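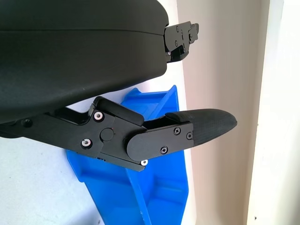
Matte black, up close.

Frequently Asked Questions

I'm Damian Wieczorek, and Utik is my little site on keeping a household stocked when you don't have a garage, a basement or a pantry. I get the same emails over and over (which I love, keep them coming!), so I've put the answers in one place. If yours isn't covered, the contact form is at the bottom of the home page.

How big is your place, really?

It's 708 square feet, on the third floor, no elevator. Two adults, one kid, one very large dog. There is a single hall closet and the vacuum lives in it. People sometimes write to say my system would never work in a small home, and I'm always a bit puzzled, as I'm typing back from a kitchen table that's also my desk.

What do you mean by "backstock"?

The spare. If there's an open bottle of shampoo in the shower, the unopened one waiting its turn is backstock. I keep one spare of most things and two of the stuff that ruins your evening when it's gone, like toilet paper, coffee and dog food. That's the whole idea. I don't do bunkers or buckets of rice, and I can't help you with those.

How often do you shop?

Every 28 days for the boring things, and whenever I feel like it for fresh food. I picked 28 because four weeks lines up with how I get paid. A monthly run works fine too. My sister does hers every other week and says a month is too long to think ahead – she has three teenagers, so I'm not going to argue with her about cereal.

Do I have to use your spreadsheet?

Nope. The spreadsheet is called Trultis, it's free, and it has exactly three columns: item, where the spare lives, date I opened the current one. I made it in March a few years back when I'd bought mustard four times in a row. A piece of paper taped inside a cabinet door does the same job. I used paper for ages and only switched when the dog ate it.

Why does the spreadsheet ask for the opening date?

So you can see how long things last at your house. I had no clue that we go through dish soap in six weeks and that a jar of cumin sits there for two years. Once you've got a few months of dates you'll stop guessing. If you forget to fill it in, skip that round and start with the next bottle.
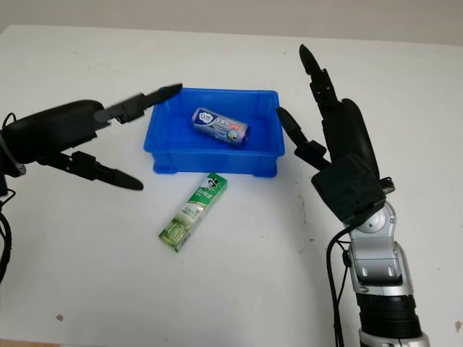
Blue bin, green toothpaste box.

Where do I put it all?

Near where you use it, if you can. Bathroom spares in the bathroom, kitchen spares in the kitchen. I tried one central shelf for everything and we all ignored it. The spots that have worked best for me are under the bed on the window side, the top of the wardrobe (light things only!), and the dead space above the fridge, though I'd keep cooking oil and chocolate away from there. It gets warm up top.

If you're renting, check your lease before you drill. I once put up a lovely long shelf in our old apartment on Eton Street and spent a whole weekend filling holes when we moved out.

Can I keep medicine with the toiletries?

I don't. The bathroom gets steamy, and labels say cool and dry for a reason. Ours is in a locked box in the bedroom closet. Ask your pharmacist about anything you're unsure of, they've always been nice to me about silly questions.

Do expiration dates matter for toothpaste and soap?

Check the package. Bar soap I've used years later and it was fine, just a bit less smelly. Sunscreen is the one I'm strict on. Anything with a date goes oldest in front, newest at the back, the way a grocery store does it.

How do I get my family to tell me when something runs out?

Oh boy. The best I've managed is a rule that whoever opens the spare writes it on the pad on the fridge. No pad entry, no complaining later. It works most days with my wife, about half the time with my daughter, and the dog has never written anything down.

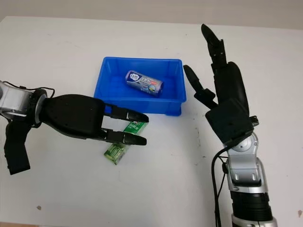 Should I buy matching containers? Please don't start there. I started there, and I ended up with a stack of tall lidded boxes that fit none of my shelves and cost me more than the food I put in them. Use shoeboxes for a month and see which sizes you keep reaching for. After that, my vote goes to something shallow and open, like the bright blue tray up there, so you can read a label without lifting a thing out. I lay cans and canisters on their sides the same way, toward the back, and the front stays free for whatever comes home next. Measure your shelf depth first, and then measure it again with the door closed.

Is it cheaper?

A bit. I save the most by not making panic trips, where I go in for trash bags and come out with trash bags, a candle and a cheese. Buying two when there's a sale helps too. Please don't buy a giant pack of something you haven't tried. I gave away a lot of almond crackers that way.

What's the Baran list?

That's the starter list, named after the corner store where I wrote it on the back of a receipt. It's all the things I'd want a spare of in the first month in a new home, with nothing fancy on it. You can print it on one page. It's had 1,000 downloads, and at least a few of those weren't my mother.

Can I share your lists with my building or my class?

Yes, please do! Leave my name on the bottom and don't charge for them. If you change something, a quick note saying so would be great.

How fast do you answer email?

I try to reply in a week. I write back after 9 p.m. when the kitchen table is free, so if you get something from me close to midnight, no rush on your end. Questions about dog food are welcome, but please tell me how big the dog is.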